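Bringing a Sorting Booth Into Your Laundry Room Without Losing Your People

When we put our first pair of robot arms to work on garments at Morard, I wrote most of these notes on the back of a shift sheet, so forgive me if they wander a bit!

Step 1. Let the crew meet the arms first

Give everyone 20 minutes beside the booth before anything is asked of them. Dolores Castellanos has sorted by hand for 13 years, and her questions were better than mine.
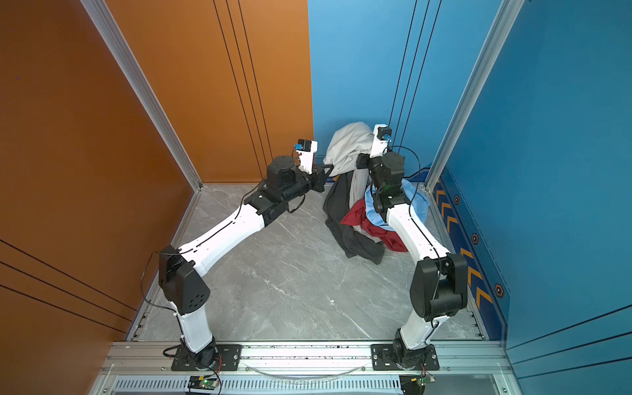 Step 2. Pick the jobs together

Ask which pieces people would gladly hand over. Ours named the tangled ones, anything with loops or straps, and we wrote that down word for word.
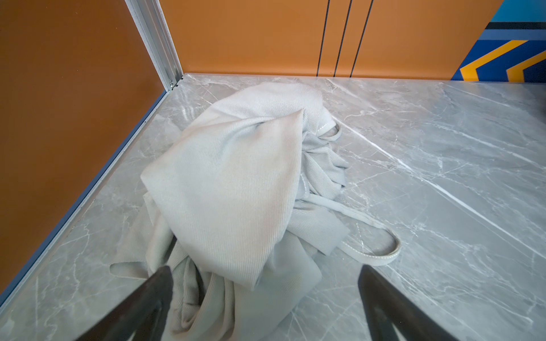
Keep that list taped up where folks clock in, and let them add to it (ours grew all through July).

Step 3. Rewrite the job sheets

Somebody has to load, watch and step in when a piece won't come free. Put that on paper, with the pay that goes with it. Yeison Tello moved over from folding and now looks after the booth in the mornings.

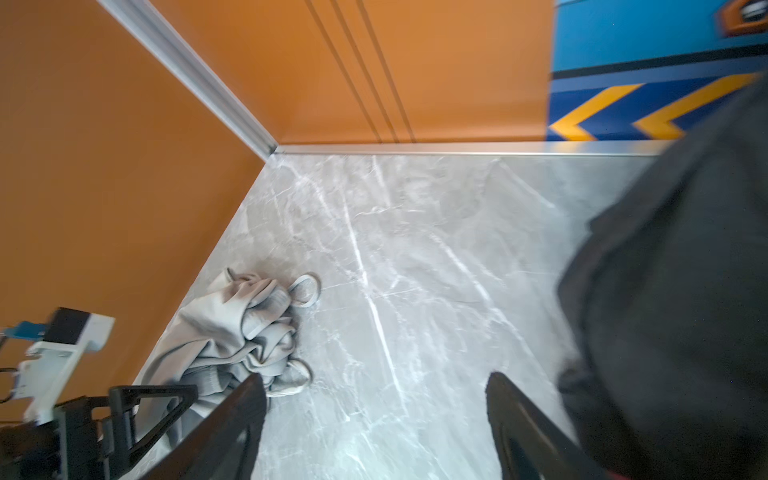 Go slowly with the schedule too. We kept every shift as it was for some 46 days, and I would do the same again.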